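Harnisard — Preguntas frecuentes
Última revisión: 30 de octubre de 2018

Harnisard es un secuenciador que funciona en el navegador y una web donde la gente cuelga lo que hace con él. Casi todo lo que llega al buzón de ayuda está contestado en esta página. El resto suele ser gente que ha perdido la contraseña y escribe desde un correo que tampoco recuerda haber usado.
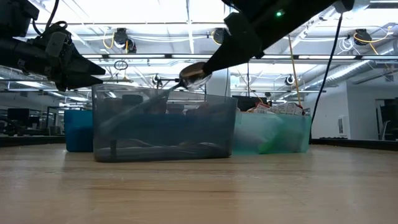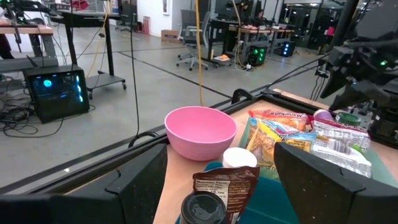
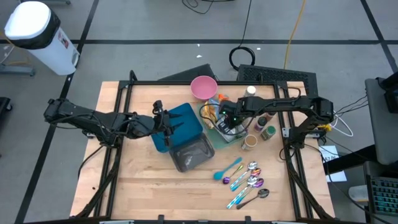 Cuenta y acceso

¿Hace falta registrarse?
Para escuchar, no. Para guardar, publicar o comentar, sí. Se puede abrir el editor sin cuenta y trabajar en él toda la tarde, pero al cerrar la pestaña se pierde todo. El editor avisa antes con un cartel amarillo que hemos agrandado ya varias veces.

¿Hay edad mínima?
13 años. Si tienes menos, pídele a un adulto que abra la cuenta a su nombre y aguante él los correos.

¿Puedo cambiar de nombre de usuario?
Una vez al año. Elegid con un poco de calma. Hay una persona que lleva desde junio llamándose "asdfgh_el_bueno" y ahora compone piezas para cuarteto bastante serias.

¿Qué pasa con mis canciones si borro la cuenta?
Tú decides en el último paso: se borran contigo o quedan publicadas como "autor anónimo". Las copias derivadas que otros hayan hecho se quedan donde están, con tu nombre quitado del crédito si lo pides.

El editor

¿Cuántas pistas admite una canción?
50. Si necesitas más, probablemente tengas tres pistas de cuerdas tocando lo mismo. Mira ahí primero.

¿Cuántos instrumentos hay?
71, contando los dos pianos que suenan igual. Uno de ellos procede de la versión antigua y no podemos retirarlo sin romper las canciones que lo usan, que son casi todas las anteriores al cambio de motor. En la lista aparece como "Piano (viejo)".

¿Por qué mi canción suena distinta en el móvil?
El móvil reproduce en modo reducido: menos voces a la vez y sin la reverberación larga. Además, el altavoz de un teléfono no da graves, por mucho cariño que le hayas puesto a la línea de bajo. Prueba con auriculares antes de escribirnos.

¿Se puede importar un MIDI?
Sí, desde Archivo > Importar, hasta 3 MB. Se conservan las notas, el tempo y la asignación de canales. No se conservan el pitch bend ni los cambios de compás a mitad de pieza, que se convierten al compás inicial. Si tu pieza alterna compases cada poco, el resultado será correcto en las notas y un desastre visual en la cuadrícula.

¿Y exportar?
A MIDI y a WAV. El WAV se genera en tu propio equipo, así que una canción larga en un portátil viejo tarda. La barra de progreso se queda parada cerca del final y luego sigue. Siempre ha hecho eso.

He pulsado Deshacer muchas veces y ha desaparecido la canción entera
Ctrl+Y, con paciencia. Si ya has guardado encima, mira en Archivo > Versiones: el editor conserva la última copia automática de cada sesión.

¿Para qué sirve el botón con forma de embudo?
Filtra las notas por intensidad. Admitimos que parece otra cosa.

Publicar y escuchar

¿Cuándo aparece mi canción en la portada?
La portada mezcla novedades y piezas elegidas a mano por Vega Vidal, que lleva la selección. No hay que pedirlo. De hecho, los mensajes con el asunto "PORTADA PORFA" van a una carpeta con ese mismo nombre, que se consulta muy de tarde en tarde.

¿Cómo se calculan las valoraciones?
Media de estrellas, sin contar las del propio autor ni las de cuentas abiertas ese mismo día. Este último detalle se añadió después de que una balada bastante corriente reuniera en una noche una legión de admiradores, todos registrados con el mismo correo y un punto cambiado de sitio.

Me han puesto una estrella sin comentario. ¿Puedo saber quién ha sido?
No. Tampoco te ayudaría.

¿Puedo poner en la descripción que es solo una versión previa?
Puedes. Ten en cuenta que la gente vota lo que oye. Si la canción no está terminada, existe la opción "Solo con enlace": la pasas a quien quieras, te dicen lo que opinan y la publicas cuando tenga final. Hay muchísimas canciones llamadas "preview" en el archivo y muy pocas con segunda parte.

¿Se pueden desactivar los comentarios?
Sí, canción por canción. En los ajustes generales también se pueden dejar abiertos únicamente para las personas a las que sigues.

Versiones, arreglos y quién hizo qué

¿Puedo publicar un arreglo de música clásica?
Si el compositor está en dominio público, sí. Marca la casilla "Arreglo" y escribe el nombre del compositor. Un canon barroco con batería encima sigue siendo un arreglo, aunque la batería sea toda tuya.

¿Y de una canción actual o de un videojuego?
Puedes practicar con ella en privado cuanto quieras. Para publicarla necesitas permiso de quien tenga los derechos. Si el titular nos escribe, la retiramos y te avisamos. El argumento "pero si le hago publicidad gratis" nos lo sabemos de memoria — al titular tampoco le conmueve.

Alguien ha copiado mi canción
Primero comprueba si es una derivada. Al publicar, la casilla "Permitir derivadas" viene marcada, y quien abre tu canción en el editor puede guardar su propia versión con un crédito automático debajo del título. Si ese crédito está, todo va bien. Si no está y las notas son las mismas, usa "Avisar de copia" y pega los dos enlaces. Compararemos los archivos, y la fecha de la primera versión guardada cuenta más que la de publicación.

Dos personas hemos escrito la misma melodía sin conocernos
Pasa continuamente, sobre todo en la menor.

¿Puedo usar mis canciones fuera de aquí?
Son tuyas. Ponlas en un corto, en un disco o en la boda de tu prima. Los sonidos de instrumento incluidos en el editor también se pueden usar dentro de una obra tuya, con una excepción: el pack Dolar no admite uso comercial. En la lista lleva un candado al lado.

Cosas que se rompen

No suena nada
Por este orden: el volumen del equipo, el silencio de la pestaña, el botón "Solo" de alguna pista que dejaste activado y no recuerdas. Si después de eso sigue sin sonar, recarga con la caché vacía.

Las notas entran tarde cuando uso un teclado MIDI
Ajustes > Audio > Latencia. Baja el valor hasta que empiece a crujir y sube un punto. Con auriculares inalámbricos habrá retraso pongas lo que pongas.

Tenía canciones en Palacios. ¿Dónde están?
Palacios era el nombre de la web anterior. Las cuentas se trasladaron con todo su contenido, así que entra con el mismo usuario y pide contraseña nueva. Las listas de favoritos llegaron desordenadas y así se quedaron.

¿Tiene esto algo que ver con Ranbridge?
Ranbridge es el foro. Lo llevan otras personas, con otras normas y otra contraseña. Si te han expulsado de allí, nosotros no podemos hacer nada, y si te han expulsado de aquí, allí ya habrá un hilo sobre el tema.

¿Cómo os escribo?
Con el formulario del pie de página. Incluye el enlace de la canción, el navegador que usas y lo que estabas haciendo cuando falló. "No va" también lo leemos, pero tardamos más en contestar.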